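September
By the Clindik listening group, Hurstead

4. Fade-outs and cold endings in pop singles

4.1 Material

The songs in this part of the study were all pop singles that exist in both a faded version and a version with a cold ending, meaning that the band or the backing track stops on a final note or chord. Pairs of this kind are less common than we had expected. Most singles are released with one ending only, and where another ending exists it is often on a live recording, which differs from the studio single in too many other ways to be useful. We ended up with eight pairs, all supplied by Grecu, a small label that kept the full studio mixes of its older releases. In each pair the song is the same recording up to the last chorus. The faded version then repeats the chorus while the volume drops, and the cold version plays the chorus once more and stops.

The pairs were matched for loudness before use. We did not match them for length. A fade usually runs longer than a cold ending, and cutting it short to even out the times would have given listeners something that was never meant to be released.

4.2 Listeners

We recruited 400 listeners through Plotus, a music app with a research panel. Six withdrew or had sound problems that made their answers unusable, leaving 394. All of them said that they listened to pop music at least weekly. We did not ask for musical training as a condition of taking part, but we did ask about it, and we return to the answers in Section 5.

Each listener heard every song once, in one version only. Which version came up was decided at random by the app. Listeners used their own headphones or speakers and could take part at any time of day. They were told that the study was about how people remember songs, and endings were not mentioned until the last page.

4.3 Procedure

After each song the listener was asked whether it felt finished, whether they would play it again, and whether they could hum the chorus. Answers were given on a sliding scale. A free text box followed, which could be left blank. The next song did not start until the listener pressed a button, and the app recorded the wait before the button was pressed. It also recorded whether the song had been skipped before the end.

The same listeners were contacted again after 3 weeks and played a short clip from the middle of each song. They were asked whether they knew it and, if so, how it ended. Songs that a listener said they had known before the study were left out for that listener.

4.4 Results

Cold endings were rated as more finished than fades. This held for every pair and is not surprising. The gap was widest for the fast songs and narrow for the ballads, where several listeners wrote that a slow fade "felt like an ending anyway."

Ratings for wanting to hear the song again did not follow the same pattern. For some pairs the faded version came out ahead, for others the cold one did, and the differences were small. We had expected that a song which felt unfinished would be one that people wanted to go back to. The ratings give only weak support for that idea.

The skip records show a clearer difference. Faded versions were skipped more often, and nearly all of the extra skips came after the volume had started to drop. Listeners seemed to treat the start of the fade as the end of the song. A typical comment was "I had heard it by then." Skips during the verses and the earlier choruses were about as common in one version as in the other, as they should be, given that the recordings are identical at that point.

Waiting times before the next song were longer after cold endings. We are careful about this result. A listener who skips has already touched the screen and may simply press again at once. When skipped songs were removed the difference shrank but did not vanish.

In the follow-up, listeners were poor at recalling how a song had ended. Many gave the wrong ending with confidence. The most common mistake was to remember a fade where there had been a cold ending. The reverse was less frequent. Older listeners made this mistake more than younger ones, which may reflect the music they grew up with, though our age groups were uneven and we did not plan for this comparison.

4.5 Limits of this part

All of the songs came from one label and share a certain studio sound. Several have the same rhythm section. The cold endings were also made by people who knew that the faded version would be the single, and on at least one song the last chord sounds hurried. A set of pairs in which the cold version was the main release would be a fair check on what we report, and we have not found one large enough.

We also cannot say how closely people were listening. Someone who is cooking or driving will not hear the end of a song in the way that someone in a quiet room does. The app asked about this once, at the start, and that was too seldom to be of much use.

Related items
Chorus length and early skips on Plotus
What listeners recall of a key change
Radio edits and the missing second verse
Working notes from the Hurstead listening room

Reader comments

guest: Did you look at songs that fade and then come back up? There are a few of those and I always skip too early.

vinyl_side_b: I worked in radio and we loved a fade because you could talk over it. Cold endings had to be timed. Might be worth a line in the introduction.

guest: Are the rating data going to be posted? The link in Section 2 goes to the old page.

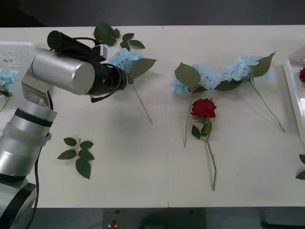 Figure 3. Silver robot arm with a black gripper over a blue hydrangea flower.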